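Prüfliste Raum 2, Arbeitsplatz Tisch und Ablage
Objekt: Vidgate, Erdgeschoss
Begehung: Juli, vormittags
Geprüft: Rhun Gittins
Gegengelesen: Diane Thibodeau
Vorgangsnummer: 2794

1. Bodenbelag
Ergebnis: in Ordnung
Teppich grau, liegt flach. Dass er laut Übergabeblatt »rutschhemmend und antistatisch« sein soll, nehme ich zur Kenntnis. Einen Nachweis habe ich nicht gesehen.

2. Tisch, Standfestigkeit
Ergebnis: in Ordnung
Wackelt nicht. Die zulässige Last von 600 N steht nur in der Mappe, am Tisch selbst fehlt jede Angabe.

3. Weiße Auflageplatte
Ergebnis: offen
Die Platte liegt auf dem Holztisch auf. Ob sie gegen Verrutschen gesichert ist, konnte mir vor Ort niemand sagen. »Die bewegt sich nicht« ist keine Befestigung. Bitte klären und schriftlich nachreichen.

4. Kabelführung
Ergebnis: Mangel, gering
Vor dem offenen Holzschrank hängt ein schwarzes Kabel frei herunter. Stand so schon im letzten Protokoll, damals mit dem Vermerk »wird erledigt«. Ich trage es wieder ein.

5. Fluchtweg
Ergebnis: in Ordnung
Lichte Breite an der Tür ausreichend. Die 1880 mm im Plan gelten übrigens nur, wenn beide Flügel offen sind — der zweite war verriegelt.

6. Aufbewahrungsbox, durchsichtig
Ergebnis: bedingt geeignet
Im Bestand als »formstabiler Behälter« geführt. Das halte ich für gewagt. Die Wände sind aus weicher Folie und geben nach, der obere Rand verläuft wellig. Für leichte Teile wie Bälle reicht das, als Schutz gegen Herausrollen würde ich mich nicht darauf verlassen. Eintrag im Bestand ändern.
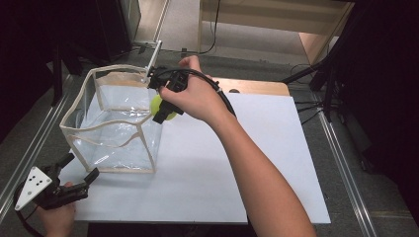 Zu Punkt 6: Box auf der weißen Platte, rechts daneben der gelbgrüne Ball im Greifer.

7. Kanten und Einfassung der Box
Ergebnis: in Ordnung
Beige Einfassung beim Abtasten ohne scharfe Stellen. Die Knitter in der Folie stören nicht, bei der nächsten Begehung trotzdem auf Risse achten.

Offen bleiben die Punkte 3 und 4, dazu die Bestandsänderung aus 6. Anmerkung D. Thibodeau: Punkt 4 diesmal bitte mit Namen und Frist, sonst steht er im nächsten Protokoll wieder drin.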